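Notebook, bench 2, chores work
1st September

Carried on with the list Prulstead sent over. The question they want answered is still the same one: which small jobs around a house or a packing bench could be handed to a machine today without a person standing next to it. My view before starting this morning was very few, and I have not moved much.

Cloths first. Folding a flat tea towel in half works if I lay it out myself. If it is dropped in a heap the arm picks at it, finds what it takes for a corner, lifts, and half the time it has the middle of an edge. Szabo's corner finder is better than ours on plain cloth and worse on anything with a stripe. Left it running over the coffee break with the striped one and it was still turning it over when I got back. 37 tries logged, file is in the usual folder. Have not sorted good from bad yet.

Wiping the bench: fine. It wipes what it is told to wipe. It has no notion of whether the thing is clean afterwards, so it did the same dry patch twice and missed a ring of tea by a hand's width. I would let it do a shop counter at night. I would not let it do a kitchen.

Cups and mugs: putting away upright is good now, even with the handle facing the wrong way. Stacking is poor. Changed the grip force from 317 to 152 (controller units, whatever those are, Atusska's manual does not say) and the slipping got a little worse but the knocking stopped. Keep 152 for now. Somebody please write on the lid of the controller what the default was, I had to dig it out of an old log.

Afternoon was party clear-up from the Prulstead list, which sounds silly but has most of the awkward things in it. Light objects that roll, things stood in other things, and one tool that should not go near the light objects. The step I care about is the last part: take the scissors out of a cup by the handle and deal with the balloon. For a person this is a few seconds and no thought. For the machine it is two plans that have to agree with each other, one arm minding the balloon and the other minding the blades, and a path for the scissors that never passes over the rubber.

Points to keep:
- Handles up, blades down. Do not start with them lying flat until this version is steady.
- Cloth under the balloon. On the bare table top it skates away as soon as anything comes near.
- The fingered hand is slow to close. Allow for it in the timing.
- Bright yellow handles are much easier for the vision side than the black pair from the stores drawer. That is a cheat of a sort and should be said in the report.

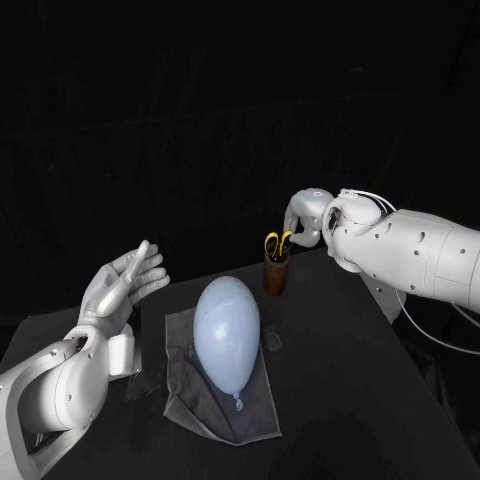

Gokton read the draft of this page over lunch and said that we are asking the wrong thing. A home does not need a machine that can do each chore, it needs one that can be left alone with all of them, and we have not tested that once. Fair. Every run so far has had me a step away from the stop button, and I reset the table between tries, so my time is in there and does not show in the log.

So for October I would like to try a long run: one table, mixed jobs, no resets, and write down every time a person has to step in and for how long. I expect the figure to be bad. It would still be more use to Prulstead than another set of success counts.

To do: new pads for the gripper. Sort the cloth tries. Find a second cup the same height. Ask Atusska what the force units are.

Recent entries
Drawer opening, second attempt
Striped cloth and the Szabo corner finder
Mugs: handle left, handle right
Notes on stop button placement
Packing bench list from Prulstead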